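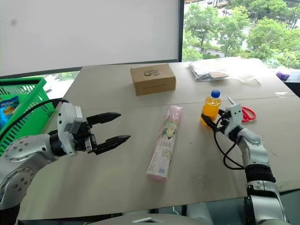

Shared Table FAQ, Ivley Hall

Can I leave my drink on the table?
While you're sitting at it, yes. Orange pop left overnight belongs to whoever is thirstiest on Thursday.

Where do snacks go?
In the green basket. Chips count as snacks. Soup does not, Digby.

Whose scissors are those?
The red-handled ones belong to the table. They have gone home with people 3 times and we know which people.

Can I move the two boards apart?
Please don't. Crumbs live in the seam and we'd like to keep them there.

Who do I ask about lost packages?
Gwawr Ellis, after lunch. Bring a snack.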